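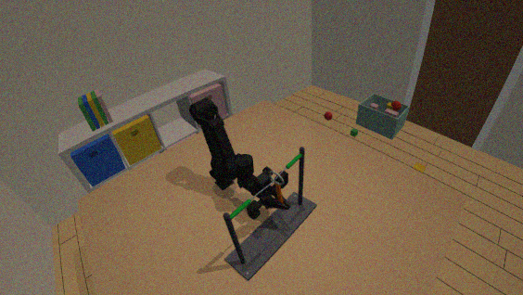

Low white shelf unit, light wooden floor and large tan mat, shown as a render.

Floor protection in let rooms: revised guidance
August 2021

The Nonden housing newsletter last covered floor protection before the Kosier block was refurbished. The guidance has now been rewritten for timber floors finished in hard oil, as fitted in all 172 flats at Kosier and in the ground-floor rooms at Nogueira.

Mats and rugs should be laid on a breathable underlay. Rubber-backed types are no longer accepted, as the backing can mark the oil within one summer. Lift each mat once a month, sweep beneath it and leave the boards open to the air for a day.

Shelf units up to 900 mm high may stand free on felt pads. Taller units must be fixed to the wall - use the fixing rail where there is one, and leave a 300 mm gap to any radiator. Castors are allowed only on a hard floor plate.

Re-oiling at Kosier starts this month and covers 2,858 square metres. Godance will supply the oil and the pads. Rooms need to be cleared to skirting level beforehand, and mats should be stored flat or rolled with the pile outwards. Tenants at Nogueira will get a separate notice, as the boards there are older and need a light sanding first.

Pads can be collected from the Nonden office on request.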